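ok thread on moving apartments in winter because three people asked and I'm tired of typing it in DMs

1/ did it Tue 26 January. one bedroom, third floor, no elevator. would not pick that month again but the lease was the lease

2/ start with the stuff you wont touch till spring. summer clothes, hats, beach things, the fan. pack it first, label it on two sides 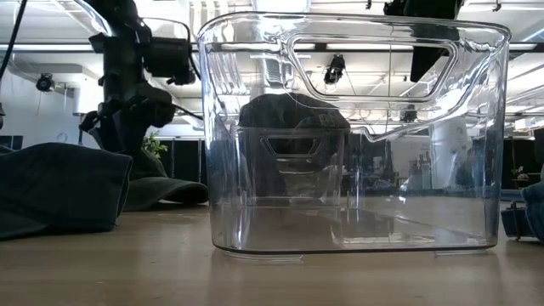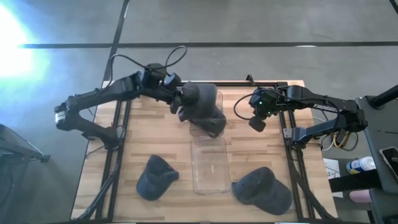 clear bins and baseball caps, very much my January

3/ Do you need to tell the old landlord in writing if you already told him on the phone?
Send it in writing anyway, email is fine for most leases but check yours, and keep a copy with the date on it. Mine "forgot" the call completely. The email got me my deposit.

4/ movers. got three quotes. Cirik was cheapest but wanted cash up front, no. Hundier never called back. went with Cheung, two guys and a truck, they showed up 15 minutes early and I was still in socks

5/ ask if stairs are extra!! mine were. $50 a flight past the first one. it was in the quote, I just didnt read down that far

6/ salt the steps the night before AND that morning. I did the night before only. one of the guys slid, caught the rail, was fine, I felt terrible. bought them both breakfast sandwiches

7/ put old towels down inside both doors. boots plus slush plus carpet. the new place has pale carpet in the hall, who does that

8/ plants. wrap them in a paper bag, top folded over, ride in the warm car with you. last thing out, first thing in. lost one fern, it was 19 degrees out and I left it on the porch while I looked for my keys. RIP

9/ same with paint, shampoo, olive oil, anything liquid you care about. and let the tv sit a few hours before you plug it in

10/ call the power company two weeks ahead. I called in November bc I'm anxious and they told me to call back lol. but do not leave it till the last week, my friend Quentin Barbier spent his first night on Sornlow Street in a coat

11/ the first night bag. sheets, charger, meds, toilet paper, one pan, a lamp. mine was in the trunk under everything else so learn from me

12/ things I paid for and didnt need: bubble wrap (used sweaters), the fancy tape, a wardrobe box. things I needed and didn't have: a second box cutter, a doorstop, gloves with grip

13/ change your address at the bank before the post office, the bank took 14 days to send me a card and the first one went to the old place anyway

14/ someone asked about the couch. it did not fit up the stairs. legs come off with a wrench, then it goes in standing on end. Iason held the door and yelled directions, mostly wrong ones

15/ ok thats it, still have four boxes marked MISC that I'm scared of. ask me about parking permits some other day, I'm not ready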